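My lips have been a disaster since October. I went through two tubes of the minty stuff from the drugstore and they only got worse, so this month I finally gave up on balm and tried an overnight lip mask instead. I'm a little obsessed!

The one I picked is Tatlı by Jostance. It comes in a squat little pot, it smells like warm honey (faint, thank goodness), and it costs 21 dollars, which made me wince at the register. You put on a thick layer last thing before bed and go to sleep. My first night I used way too much and woke up with half of it on the pillowcase - go easier than you think you need to.
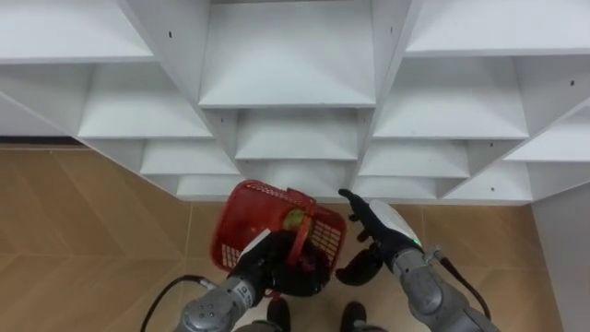
By the end of the first week the flaky patch in the middle of my bottom lip was gone, and my lipstick stopped catching on it. I still get a bit of dryness at the corners, especially after a long walk in the wind, but a tiny dab before I leave the house helps. It's too shiny for me to wear on its own during the day, though my sister loves it as a gloss and keeps "borrowing" mine.

I also tried the Rundevent lip mask, which is 32 dollars and has a much prettier lid. The texture is thinner and it was gone by morning, with my lips feeling tight again before breakfast. Maybe it's nicer in summer? For now I'm sticking with the honey one.

If you're near Sikulstead, the little beauty shop there carries both and will let you try them on the back of your hand first. Next month I'm taking on hand creams, so send me your favorites!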